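Umero hand noodle press, after more than 20 dinners
Tuesday, March 3, 2020

I bought this press in August from the Hegarty shop in Bemport, for 271 crowns. I wanted to make rye noodles at home, the short thick ones that we eat in Arkutholm with butter and dill. Before this I cut them with a knife, and it took me the whole evening.

The press is a steel cylinder with two long handles on top. You put the dough inside, you turn the handles, and the noodles come out from the bottom. In the box are 4 discs. I use only 2 of them, the wide round one and the flat one. The finest disc is too small for rye flour, the dough stops in the holes and you must push it out with a toothpick.

The instructions give a recipe with one egg for each cup of flour. For me it was too soft and the noodles stuck together in the pot. I take less egg and add a spoon of cold water, then let the dough rest for 20 minutes under a bowl. With this dough the press works very well, and the noodles keep their shape in soup also the next day.

Turning is heavy work. My arms are not strong, and I have to stop in the middle of every filling. If you have pain in the wrists, I would advise you to try it in the shop first. The cylinder holds enough for two plates, so for a family you will fill it several times.

Cleaning is the weak side. The discs do not like the dishwasher (mine got gray spots after the first time), so I wash everything by hand with a small brush. The thread inside the cap keeps some dough always. I go around it with a piece of cloth pinched between the fingers. A thin cleaning cloth is enough. I give the press four stars from five, and the missing star is for the cap. 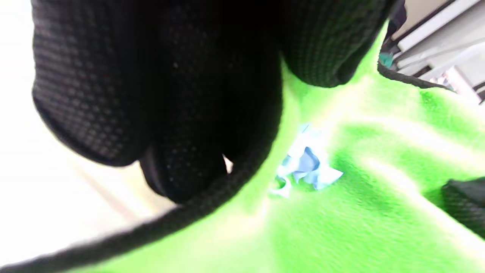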